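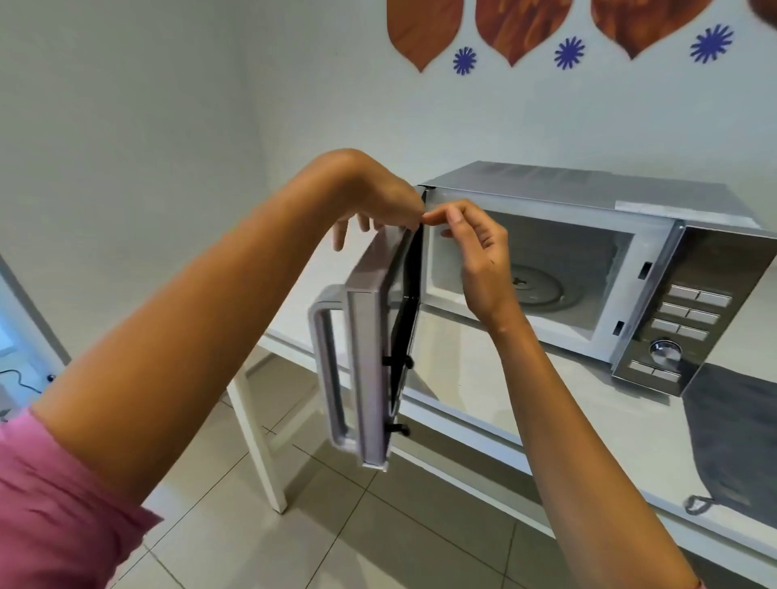

Door off, two hands needed, and a lovely clear view of those little black hooks.

I have wanted to write about the microwave door for ages, and on Thursday I finally had it off, so you're getting a whole post about it! If you came for the rhubarb cake, it will be up next, I promise.

I've always been a bit of a taker-apart of things. Taps, toasters (unplugged, always), the old carpet sweeper my aunt passed on to me. But the microwave was the one thing in the kitchen I'd only ever wiped. It's an 800 watt one, nothing fancy, silver on the front with push buttons and a big round dial, and I bought it when we moved into the flat on Treloar Road. It does porridge every morning and the peas every night and I'm fonder of it than I probably should be.

What I love is the two black hooks on the edge of the door. I must have shut that door thousands of times without giving them a thought, and yet there they are, one halfway down and one near the bottom, with a matching pair of dark slots waiting on the front of the oven. The slots are where the hooks go in when it closes, and that's the satisfying clunk you get. I stood there grinning at it like a child with a new torch.

A serious word before anyone rushes off for a screwdriver. It was unplugged the whole time, I didn't touch the casing, and I wouldn't, as there are parts behind there that can hold a nasty charge even with the plug out. The door matters too - it's what keeps everything safely inside, so if yours is bent or cracked, or doesn't close properly, please stop using it and get it looked at. Mine is going to the repair shop in Orkden with the oven to be fitted and tested properly, and it stays unplugged until then. They charge £19 for the check and I think that's very fair.

In the meantime, the cleaning! The turntable ring lifts out and so does the glass plate, and both can go in a bowl of hot soapy water. For the inside I use a soft cloth and a drop of washing up liquid, then a second cloth with plain water, and I go gently round the coupler in the middle where the crumbs collect. No scourers, and nothing sharp near the black strip round the door. The long handle gets a wipe all the way round the loop, including the back of it where your fingers go. You would be amazed (or perhaps you wouldn't) what lives on the back of a handle.

The buttons want a barely damp cloth. I do the ridges on the dial with an old toothbrush, dry, and it comes up beautifully.

So it's porridge in a saucepan for a week or so. I'd forgotten how good it is done slowly, with a pinch of salt and the last of the plum jam - I've had it three mornings running now. The rhubarb is already chopped, so cake next time.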